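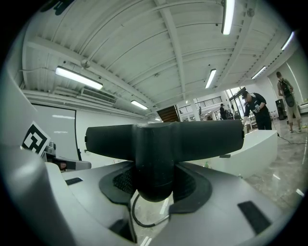
the hall, lights on, looking down toward the far end

MadalenaS
Hello all! We finally have the keys to our hall, and I'm already fretting over the lighting. You can see the long white corrugated ceiling and the beams, and the tubes are spread all over it, one long one to the left and shorter ones further back (and a tiny one way down at the far end, bless it). My late-afternoon sewing group has to thread needles under this. Would you swap the tubes for LED, or start over with hanging lamps?

tormod_e
Congratulations on the keys! I'd keep the fixtures and change the tubes. We did ours in May with Tukell ones and I was up and down the ladder for two evenings, but it was worth every step. Check the ballasts first, please.

Kanako F.
I'm going to disagree with Tormod, warmly as always :) New tubes in the same spots give you the same shadows on the tables. For needlework I'd hang lamps low over the work and leave the ceiling alone.

tormod_e
Low lamps from a ceiling like that means long cords, Kanako, and then somebody wants to move a table!

Ingvild K
Could you do both, a bit at a time? Our quilters have clamp lamps from Drallis, about 30 dollars each, and they go home in a tote bag afterward. White ceilings do help bounce the light around, so you've got that going for you.

MadalenaS
Oh, I like the clamp lamps, Ingvild. I'll borrow a couple and try them at 5 pm, when my eyes are at their worst, and ask the electrician about the ballasts while I'm at it.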